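About Vevolon

Vevolon writes the rules for robot arms, and then writes to people who have broken them. We work out of Grudport, in rooms above a shop, and we like a short rulebook.
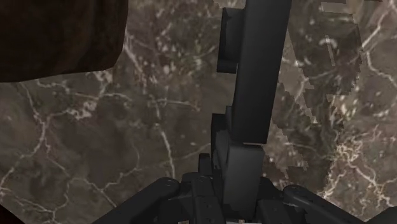
Our founder, Mercedes Benavides, started the firm after being handed a gripper safety manual of 1112 pages. She read it all. Her own version runs to 45, with large type.

Most of our clients want to know when a task is ready to leave simulation and meet real hardware. We have 6 checks for that, known as the Brenine list after the first client to fail it. Grip force is limited before speed is raised. Every dropped part is logged, including the embarrassing ones. A run that worked once counts as a run that worked once.

We also teach. The Szekeres course takes about four hours and has a test at the end, which managers are welcome to sit — few do.

We don't sell robots, and we don't hand out badges for your website. Please stop asking.

Last updated: March

This site uses cookies. Carry on browsing and we'll assume you don't mind.

© Vevolon, Grudport | Contact | Back to top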